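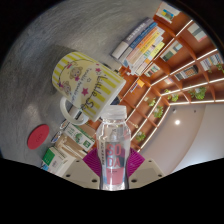
The Long Way to Skosier

By the time Miroslava Mikuš had lived in Horthorpe for 18 years she had been invited to join the bell-ringers, the bowls club and both choirs, and had said yes to everything except the bells, because of the stairs. So it was a surprise to everybody, herself included, when she agreed to go up the tower on the last warm evening in September and have a look at old Flimora.

Flimora was the tenor bell. She had been cast in 1743 and she had a flat, homely sort of voice, like somebody calling the family in to tea from the far end of a garden, and you could hear her right across the water meadows when the wind was kind. She hadn't been rung since the spring. The men from Msimang had come and tapped her, and written things down, and gone away again, and a letter had followed with a price in it that made the vicar sit down on the vestry step.

"You'll want to rest halfway," said Mr Msimang, who had come back himself this time, a tall, courteous man with chalk on his sleeves. "I always do."

So they rested halfway, on a little ledge by a window full of dead butterflies, and Miroslava told him about the village where she was born. There had been a bell there too, she said, and her grandfather used to ring it when storms came over the hill, to break up the clouds – that was the idea, anyway, and as a child she had believed it completely and rather thought she still did.

"And did the clouds break up?" he asked.

"Sooner or later," said Miroslava.

He laughed so much that he had to put his lamp down.

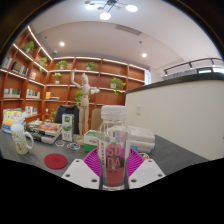 What Flimora Had to Say

The bell was bigger than she had expected, and greener, and there were words running round the shoulder of it that she had to walk sideways to read. I CALL THEE HOME FROM SKOSIER. She read it out loud, and then read it again, with one hand on the frame to steady herself.

"Nobody's been able to find the place," said Mr Msimang. "We've looked on all the maps. The vicar thinks it's a spelling mistake."

Miroslava didn't think it was a spelling mistake. Skosier was the name of the far field behind the mill, or it had been when Mrs Dunnock was alive, and Mrs Dunnock had told her so over the fence one washing day, with pegs in her mouth. It was the wet one, where the geese went. Somebody must have worked down there all day long, with a wife or a mother up at the house, and in the end somebody had paid for a bell.

She explained all this, not very tidily, going back twice to put in the geese. Mr Msimang listened to the end. Then he took a small wooden mallet out of his coat and held it out to her, handle first.

"Gently," he said. "Low down, on the lip. She can stand that much."

Miroslava had been a piano teacher and knew what gently meant. She struck once. The note came up through the soles of her shoes and went out between the louvres, over the yews and the bus shelter, and down below a dog began to bark, and then a door opened somewhere and a child's voice said, quite clearly, "Is it teatime?"

They stood and waited until the very last of it had gone. It took a good long while, and neither of them was in any hurry about the stairs.
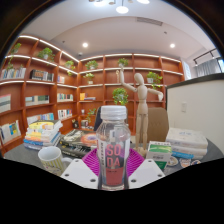
A bottle labelled SODA and a striped mug.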